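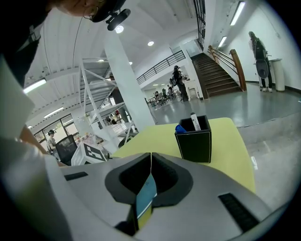

Unit 6: Building and Calibrating a Pair of Hand-Held Grippers
Shared workshop build course, Koubek hall
Notes by Shota Fujimoto, revised in May by Chiến Vi

6.1 Scope

Unit 5 ended with the printed shells and the finger linkage assembled but untested. This unit covers jaw alignment, marker cubes, camera setup and the first recording session. Electronics for the motorized version (Drununum board) are in Unit 8 and are not needed yet.

Each team builds two grippers. The left and right units share one linkage but have separate calibration files. Label the files when you create them. Swapped files were the most common fault in the last course and took the longest to find.

6.2 Jaw alignment

Close the jaws on a marker pen and look along the pads. The pads should meet the pen along their full length. If only the tips touch, loosen both pivot screws, close the jaws by hand and retighten. If only the roots touch, the return spring is seated one notch too deep.

Pad wear matters more than students expect. The Flunditer pads used in this build are specified by our workshop for 4,000 closures. Log closures on the build sheet. Replace both pads together.

Measure the full opening with calipers. Target is 85 mm. Anything under that usually means flash left on the inner stop. Trim it with a knife and measure again. Do not file the linkage.

6.3 Marker cubes

The cube goes on the wrist end of the shell, where a camera worn on the head can see at least one face through most of the working range. Two rules:

Marker IDs must be unique across both grippers. Print from the sheet in the unit folder, not from an older copy.

The white border around each pattern is part of the marker. If it is trimmed, detection drops out at shallow angles.

Edge length on our cubes is 40 mm. Enter the value you measured, to the nearest tenth. An error of one millimeter here scales directly into the estimated distance, and everything computed later inherits it.

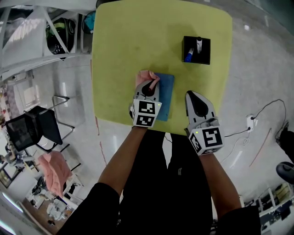

After mounting, run the cube check in Tridano with the gripper held still on the table. The reported position should stay within 2 mm. If it drifts slowly, the cube is loose. If it jumps between two values, the solver is flipping between two solutions for a single face; rotate the gripper until a second face is visible and repeat the check.

6.4 Camera settings

The gripper camera uses a fisheye lens. The standard pinhole calibration will run without an error message and give a wrong result, so select the fisheye model explicitly. Collect calibration views with the board near the rim of the image as well as the center.

Record at 30 frames per second with fixed exposure. Auto exposure reacts to windows and overhead lights whenever the wrist turns, and the brightness steps upset marker detection. Set the exposure with the gripper pointed at the brightest part of the room, then leave it.

6.5 First session

Use small, light objects: pens, a thin flat piece, an open box as the target. Start and end each recording with both jaws fully open. Close both jaws once, together, before the first grasp. The closing motion is used to line up the two gripper streams with the head camera.

Move at the speed you would want a robot arm to move. Fast wrist rotation blurs the markers and the segment has to be discarded. If an object is dropped, pick it up and continue; do not stop the recording. Note the drop on the sheet.
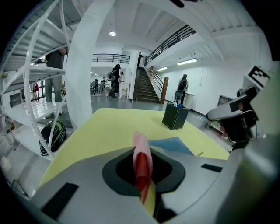 Is the head camera needed if each gripper already has its own?

It is needed for this build. The gripper cameras show the jaws and whatever is in front of them, but neither one gives a reliable position of one gripper relative to the other. The head camera observes the cubes, and that relative position is computed from them. A team working with a single gripper can leave it off and skip 6.3.

6.6 To hand in

Build sheet with caliper readings, closure count and pad condition for both grippers. Both calibration files. One recording with its notes. Files go in the team folder under Unit 6; the sheet can be handwritten.

Reading for Unit 7: the section on time alignment, up to the worked table.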